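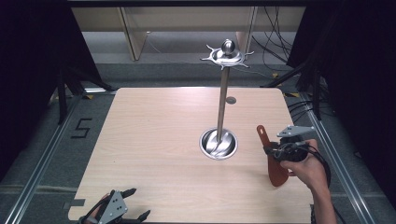

Station 5, spatula in the right gripper, mug tree at center.

February, 7:40 in the evening

Most of today went to the pose filter in Stollden. The spatula and mug tree set is the one that keeps producing bad wrist tracks, and I wanted to find out whether the fault is in the tracker or in my alignment step before adding more episodes to it.

First finding: the alignment step was wrong, though by less than I hoped. Gripper width and wrist pose come in on separate clocks. Laller resamples both to a common 30 Hz grid, and it was using the arrival time of the width message instead of the time stamped by the sender. Under light load the two are nearly the same. When the disk is busy they drift apart, and the jaws appear to close after the spatula has already left the table. Changed it to use the sender stamp and to reject any message where the two differ by more than a set limit. The limit is in the config now. It used to be a constant in the middle of a function, my doing, from last summer.

Reran the whole set through the new version. 2148 episodes, no crashes. It took most of the lunch break and slowed the other jobs on the machine, so next time I will start it overnight.

Second finding: the remaining bad tracks do come from the tracker. They cluster where the gripper passes close to the pole of the mug tree. Polished steel, bowl for a base, ball on top, highlights everywhere. The feature matcher picks up points on the reflections, and those points move as the camera moves, at the wrong rate. The outlier test throws out most of them. It fails when the tree fills a large part of the view, because then the false points agree with each other well enough to win the vote.

Tried two fixes in Gezer.

The first was a brightness mask: drop any feature whose patch is near saturation. Cheap, and it removed the worst jumps. It also removed good features from the tabletop wherever the light is strong, and the pale wood has little texture to spare. Net result was fewer jumps and more slow drift. I do not like the trade.

The second was to lean harder on the inertial estimate for short stretches when the inlier count drops. This looks better. Over a short gap the integrated pose is good enough to bridge, and the matcher gets a sane prior when it comes back. The catch is the bias estimate, which needs a still period at the start of the episode. Some of the early recordings begin with the hand already moving. Those will have to keep the old path or be dropped. I have written a check that flags them and have not decided which.

Also noticed that the left gripper sits nearly still through long parts of this task, low at the near edge. The planner export treats it as active the entire time and fills the action stream with small noise. A policy trained on that will learn to twitch. Added a dead band on position and rotation, applied per arm, before export. Need to confirm that it does not eat the start of slow motions. Plotted a handful and the onset is late by a frame or two in the slowest one. Might add hysteresis.

Fulel viewer still draws the right-hand axes mirrored when both arms are loaded. Cosmetic, but it cost me twenty minutes this morning because I believed it. Filed against myself.

Left for tomorrow:
Run the inertial bridge on the full set, overnight job if I remember to queue it before I go.
Compare jump counts against the old output, per station.
Decide on the episodes with no still start.
Write down the new config fields. The readme is two versions behind.

8:15. Job queued. It is writing to the scratch disk, which had enough room when I looked.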